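Workshop notes: motor strip-downs at the Mutthorpe bench

22 May 2024

The spring run of motor servicing is under way at Mutthorpe, and several members have asked what is involved in taking a small brushless motor apart and whether it is worth doing at all. Flor Usuga has written up the procedure used on the bench. A short version follows. The full sheet is in the folder next to the parts drawers.

A brushless motor has few wearing parts. The bearings or bushings wear, the shaft can score, and the magnets can crack or come unglued if the motor has been dropped or run too hot. The windings rarely fail without an obvious cause, and a winding that has burned can usually be found by smell before the meter comes out. Check resistance across each pair of leads before opening the motor. The readings should match closely. If one pair differs, note which one and mark the lead with tape.

Clear the bench before starting. Rotor magnets pick up steel filings readily, and a filing caught in the air gap will mark both faces. Work well away from the grinder and wipe the surface down first. Lay the parts out flat with space between them, open faces up where possible, and keep them in the order they came off.

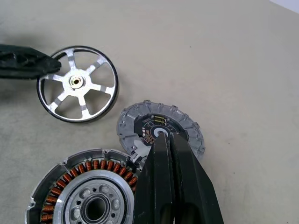 Brushless motor dismantled: spoked rotor cap and gray end cap with its circuit board.

The rotor cap should be inspected at the hub first. Where a bronze bushing is fitted, look into the bore under a strong light and feel for a lip with a wooden toothpick. Do not use a steel pick. Slight polishing of the bore is normal. An oval bore means replacement, and the new bushing should be pressed in square with the arbor press on the 2 mm packing plate. Check each spoke at both ends for hairline cracks.

The circuit board in the end cap needs more care than the metal parts. Hold it by the plastic ring and keep fingers off the contact pads. If the pads are dull, clean them with isopropyl alcohol on a lint-free swab and leave them to dry before refitting. Abrasive paper is not to be used on gold pads under any circumstances. Look over the solder points with the loupe and reflow only those that are visibly cracked. Tabs around a plastic end cap become brittle with age, so ease them a little at a time, working to opposite sides.

For scored shafts, Cillian Noonan recommends 400 grit wet-and-dry with light oil, turned by hand, and no further than needed to remove the raised edge. The groove itself can stay. Wipe off all residue before the shaft goes near a bearing.

Reassembly is the reverse order. Spin the rotor by hand before connecting power and listen for scraping.

Billero bearing grease is back in stock, and 8 tubes are on the shelf by the door. Sign for what you take. The loupe with the broken stand has gone to Jailson Miranda for repair and should be back by August. Questions about the write-up go to Flor. Requests for press time go to Ciarán Sheehan, who keeps the booking sheet.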